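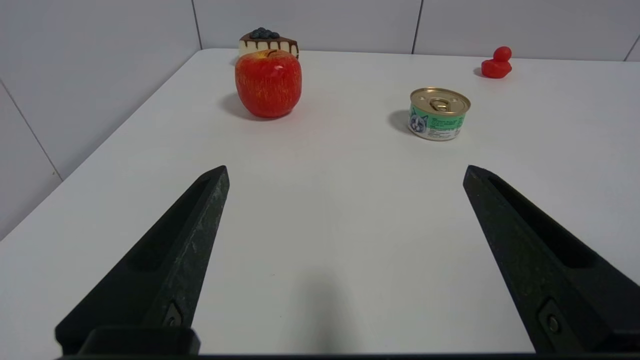

Khrystyna-Mariia Demchenko
December

Gripper week, post 1. Swapping the Dikik fingers for the Nowakowski pair on our Haststead arm. The new ones weigh some 85 grams more – my wrist controller noticed! 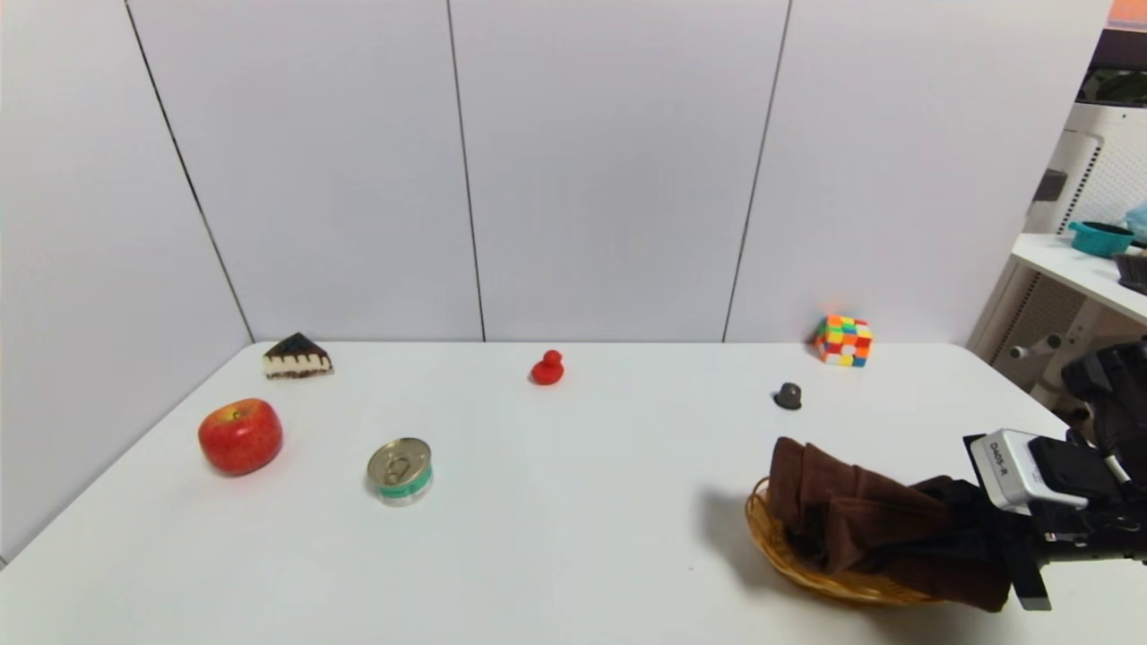
Post 2. Cloth still scares me more than anything hard. I dropped the closing force by 2 steps and I'm leaving it there for now. 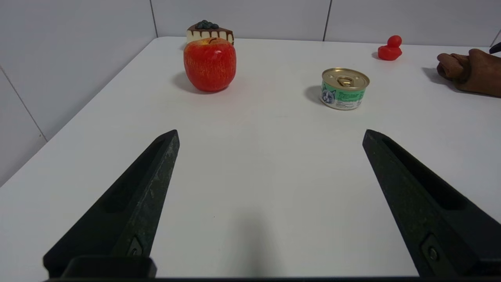 Post 3. Wrist cam verdict: I like the Dorosia settings best. Fingers wide open and I still get the apple and the can in view. Log 1756 if you want to compare :)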